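Tornstead adds two-hand kit to its gripper rental line
2025-01-07

Tornstead now rents its hand-held grippers in pairs. The kit comes with two grippers, cabling and a head camera mount. Recording runs at 50 frames per second on all channels. Orsolya Tóth handles bookings from the Demotville office.
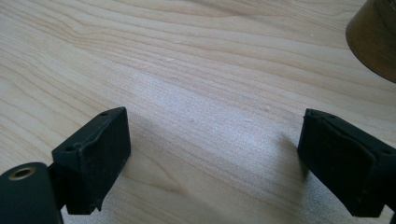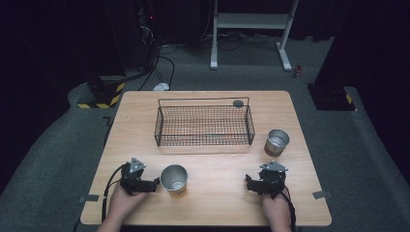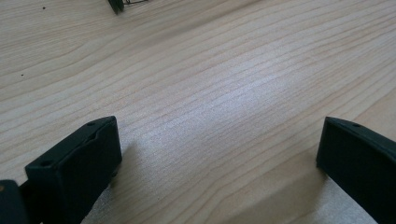
Rental is by the week, with a limit of 40 recorded hours before pads are inspected. Norbert Bíró, who maintains the kits, asks customers to check the fingers at the start of each day. Dust and lint on the black pads, as in the first picture, should be noted in the log and cleaned off with a dry cloth. Keep cables routed off the side of the table – the left one in the second picture goes over the front-left edge. Light metal cups and a wire basket are enough for a first sorting task. Pale glossy tabletops reflect overhead light into the finger cameras, so lower the exposure before recording. Spare pads ship in packs of 100. The Oshima mount has been out of stock from September.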